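Small Tools and Blue Blocks: A Bench Gallery
Posted by Jingyi Feng, December 12, 2020

Welcome back, and thank you for all the kind notes about the May gallery! I've been meaning to put together another page ever since, and with the year winding down and the big Grurnorent order packed up and out the door, I finally have an evening to sit down with a cup of tea and do it properly.

For anyone new, I look after the bench things for our little workshop at Druvell, and I have a soft spot for anything that rolls, folds or snaps shut. We own 10 tool rolls by now (my sister thinks that's too many, and she may be right), and the black one with the orange edging is the one I reach for most. It holds slim handles in a row, the elastic is still good and tight, and it takes up next to no room in a drawer. I bought my first from a market stall years ago – it was canvas, it smelled of oil, and I loved it dearly until the ties gave out.

The small parts are harder to keep in order. They go in clear bags whenever I can manage it, so that I can tell what's inside without opening every last one.

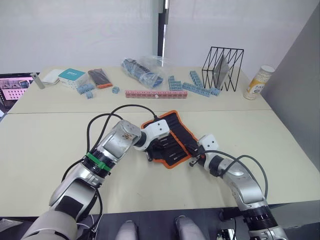 The black and orange roll on the near table, with its handles tucked in the elastic.
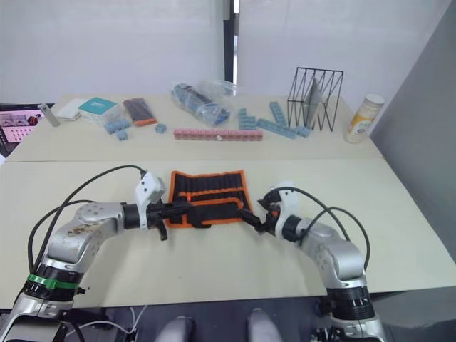

The roll again, with the orange strip across its middle, and the bag of blue parts at the back.

If you're thinking of getting a roll of your own, my one piece of advice is to lay your tools out on a towel first and measure the fattest handle. I didn't do that with the Fisimen roll I ordered last spring, and 4 of my screwdrivers simply won't go in. It has gone to a neighbor who does fine work with tiny files, and she's delighted with it.

Next time I'd like to show you the drawers, which hold 200 little labeled envelopes and one very old button tin. Do write if there's something you'd like to see up close!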